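The Robot Budget, Version Nine

I was going to open this post with the total, but the total has changed twice while I was making coffee, so I'll start with the spreadsheet instead.

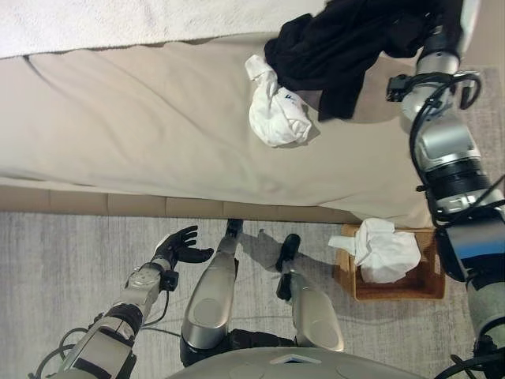
The spreadsheet has 41 rows. When I began it had four: robot, hands, shipping, other. I was very proud of "other." I put 200 dollars in it and went to bed feeling like a man who plans ahead. "Other" has since been broken out into its own tab, and the tab has subtotals, and one of the subtotals is for cables.

For anyone new to this blog, I run a very small outfit that is trying to find out whether a humanoid can do bedroom work in short-stay rentals. Picking up clothes, getting the laundry off the bed and into something with sides, leaving the room in a state where a person can come in and do the parts that take judgment. We have one machine on lease. The lease ends in May, and before then I have to decide whether we buy, lease again, or go back to what I did before, which was selling scheduling software to people who already had scheduling software.

So this is a post about money. There will be a little about laundry.

The three quotes

I asked three vendors for pricing. I'm giving you their names because they all put their terms in writing and I'm only repeating what I was sent.

Altitz sells the whole thing as a package. Body, arms, hands, a year of support, two days of training at your site. The price is the highest of the three by a distance, and the quote is one page long. I mistrusted that page for a week. I read it out loud. I looked on the back. As far as I can tell, it costs a lot and that's the whole message.

Zidum is cheaper by enough to make you sit up. Then you notice the hands are sold separately. Then you notice that "hand" means one hand. Their quote had a left hand on it and I assumed it was a typing error, so I wrote to ask, and got back a very polite note explaining that many customers prefer to configure each side independently. Fine. I would like to independently configure the right side to also have something on the end of it.

Dretholm doesn't sell, it rents by the hour of operation, with a minimum of 177 hours a quarter. You don't pay while the robot is idle, unless you're below the minimum, in which case you pay as though it hadn't been. I modeled this carefully and found that we would be below the minimum in every quarter I could imagine, including one where I'd assumed we had customers.

What I got wrong in version one

Nearly all of it, but these are the ones that cost something.

Hands. I budgeted for hands as if they were part of the robot, the way you'd budget for a car and not separately for its doors. They're the part that touches everything, so they're the part that wears. A five-fingered hand is a lovely thing and has five times as many fingers to replace. I now carry a line for spares, a line for repairs, and a line called "hands, misc." that I refuse to look at directly.

Whether you need fingers at all for cloth is a real question and I go back and forth. A shirt in a heap doesn't have a handle. You grab some of it and hope the rest comes along, and a simple gripper can do that part. Fingers start to look worth it when you want one particular thing out of the pile, or when you want to let go of something gently in a particular spot. If I were buying tomorrow I'd probably pay for the good hand on one side only, which means I owe Zidum an apology.

Floor space. I'd priced a room. I hadn't priced a bed, a mattress, a cover for the mattress, a carpet, or a replacement for any of these. You can't test bedroom work in a conference room. You can try, and we did, with a yoga mat on a folding table, and the results were excellent and meant nothing at all. Real bedding wrinkles and shifts under things. Beds have a base you have to stand up against without kicking. All of that goes on the budget, under a heading our accountant first read as personal expenses.

Clothes. Nobody warns you about this line, or at least nobody warned me. You need a supply of ordinary laundry in ordinary colors, and you need duplicates, because once you find out that some garment is a problem you'll want to bring it back next month and see if it's still a problem. Black clothes are a nuisance, I'll tell you that much. Folds in a black shirt are hard enough for me to make out, and I've got decades of experience with shirts. Socks are a nuisance in a different way. A balled-up sock next to a crumpled shirt is one object or two depending on your mood, and I've had that argument with software and with members of my family.

Baskets. I bought big plastic hampers first, on the theory that a large target is an easy target. They were easy. They were also taller than anything I've found in an actual rental, where the basket is usually some small woven affair down by the bed, chosen because it photographs well. So we got small ones. A small basket on the floor means bending and reaching low with whatever you've picked up trailing behind you, and that changed which arm lengths I was looking at, which changed the quote. A wicker basket costs next to nothing. The consequences of the wicker basket are on rows 18 through 22.

People. I'd put one operator at half time. I can't now reconstruct what I thought the other half of the day would look like. Somebody has to put the clothes back where they were so it can be done again. It's the least glamorous job in automation and it needs a person with patience and decent knees. I've budgeted it honestly this time and it's the second biggest number on the sheet.

Insurance. I called it "a formality" in version one. I've left the cell comment in so that I can be humbled by it.

The Deng column

Around version five I added a column that has turned out to be more use than anything else on the sheet. I call it the Deng column, after the Deng, our old office coffee machine, which cost 2,000 dollars, arrived with great ceremony, and spent most of its life waiting for a part. The column asks one thing of every row: what happens to the schedule if this is out for three weeks?

For most rows the answer is nothing. Lose a basket, buy a basket. For a few rows the answer is that everybody goes home. The hands are like that, the batteries are like that, and so is one cable connector that I had down at a few dollars until I saw the lead time. Once I'd sorted by the Deng column I moved money out of things I'd been enjoying shopping for (a second display, a very handsome cart) and into duplicates of boring things.

It also changed how I read the Altitz quote. Their support year includes loaner parts. I'd skipped over that as padding. Put a value on three weeks of people going home and the expensive quote starts closing the gap. It doesn't close it all the way, and I'd be suspicious if it did, having built the spreadsheet myself.

Things I'd ask a vendor now

What is in the box, by name, left and right. I can't stress left and right enough.

Who pays freight on a repair, both directions. Two of the three had to go and find out.

How often the hands get serviced, and whether that's by calendar or by use. Then ask what they mean by use.

Whether the cables on the arms can be replaced on site by a reasonably careful person. Ask them to show you. Our leased machine has plenty of cable out in the open, and I've become the sort of person who winces every time something soft with sleeves goes past it.

What the software license does when the lease ends. I got three different answers to this from one company.

And ask for a bad day. Every vendor will send you a video of a robot folding a towel. I've started asking for an hour of footage from an afternoon when it wasn't going well. Dretholm sent some, to their great credit, and it told me more than the brochure had. Zidum said they'd look into it. They're still looking.

Where it stands

Version nine says buy the Altitz package, with one pair of spare hands up front and the second pair deferred to next year. It says the cart can wait. It says we can afford this if two of the rental companies I've been talking to sign up for a pilot, and one of them has been "circling back" for so long that I assume they've worn a groove in the floor.

Version eight said renew the lease, and I believed that one too. The difference between them is mostly the Deng column and one assumption about operator hours that I changed late at night. I'm going to leave it alone for a couple of weeks and see if I still agree with myself.

If you've bought rather than leased and have a real figure for hand repairs over a full year, please leave it in the comments. I'll take it in any currency. Row 31 is currently a guess in bold type.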